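Search this site Search

Hondside Shared Workshop
Minutes of the members' meeting, ground floor room
2019-08-06

1. Opening and previous minutes

The meeting opened at the usual hour with a quorum present. The minutes of the June meeting were accepted with one correction: under item 4, the supplier of the replacement shelf clips is Pavliuk, not Plametti. Plametti supplies the cleaning materials only.

2. Matters carried over

The lock on the side door has been adjusted and now closes without lifting. The request for a second key cabinet was withdrawn. The water cooler contract stays open until Jiritz returns the revised terms.

3. Shelving along the brick wall

The meeting considered the tall white metal unit next to the refrigerator. It has five tiers and carries boxes, bins, kitchen appliances and assorted small items, placed over time without any plan. Three points were raised. Members' project boxes and shared kitchen goods are mixed on the same tiers. Many boxes have no name on the side that faces the room. Things have also begun to collect on the floor under the lowest shelf.

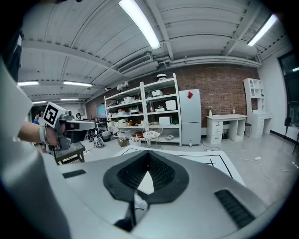 Is the unit fixed to the wall?
A bracket and two anchors were put in when the unit was assembled, and the anchors were checked in June and found tight. The rated load is 75 kg per shelf with the weight spread evenly, and that figure must not be exceeded on any tier whatever the state of the anchors.

Decided:
3.1 The two upper tiers are for storage that is rarely opened. Light boxes only.
3.2 The middle tier is for kitchen appliances. Cords are to be coiled and tied when an appliance is not in use.
3.3 The lower tiers are for members' boxes, one box per member, with a name and a month on the front.
3.4 Nothing is to be stored under the lowest shelf. The floor there must be clear for mopping.
3.5 Unmarked boxes will be moved to the holding area after two weeks and opened after four.

A proposal to buy a second unit of the same type was discussed. Pavliuk has quoted 202 for the unit and clips, delivery included. The meeting preferred to sort the existing unit first and return to the quote if space is still short - the price is held until the end of next month.

4. Refrigerator

The refrigerator is in working order. The red tag on the upper door stays in place; it shows that the appliance is on the inspection list, and members are asked not to peel it off or cover it with notes. Food without a date will be discarded at the Friday clean. Drinks are to go inside the refrigerator and are not to be left on the floor beside it. Defrosting is set for the second week of the month. The contents will be moved to cool boxes for the morning.

5. Seating

The wire chair with the patterned cushion is in regular use as a step for reaching the top shelf. This is to stop. A two-step stool will be bought from the general fund. The chair stays in front of the shelves until the stool arrives and will then go back to the desks. Washing of the cushion cover was left to the next clean.

6. Bags and waste

Bags left on the floor in front of the shelves were discussed at some length. They narrow the way to the refrigerator and have been taken for trash more than once. The meeting agreed that bags may stand on the floor during a session and must leave with their owner at the end of it. Waste collection with Jiritz stays at one pickup a week. The cost for the half year was 552, against a budget of 300, and the difference comes mainly from two extra pickups of packing material. Cardboard is to be flattened before it goes out.
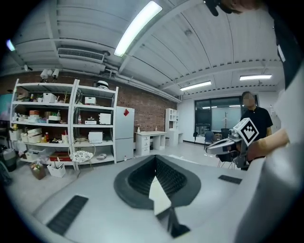
One member objected that a flat ban on bags would be hard on people who come straight from work with shopping, and asked for a row of hooks by the entrance in place of the floor space. The meeting agreed to price six hooks and a board. Until they are fitted, the rule under item 6 applies as written.

7. Ceiling lights and vent

The fluorescent tubes nearest the entrance are due for replacement. Same type and color as the present ones - mixed tubes were tried last winter and gave complaints. The vent filter will be cleaned on the same visit to save a second ladder hire.

8. Any other business

Plametti has changed its floor cleaner. The new product is to be diluted further than the old one; the ratio is on the label and a copy will be taped inside the cleaning cabinet. No other business was raised.

Next meeting: first week of next month, same room. Items for the agenda to be sent in five days before.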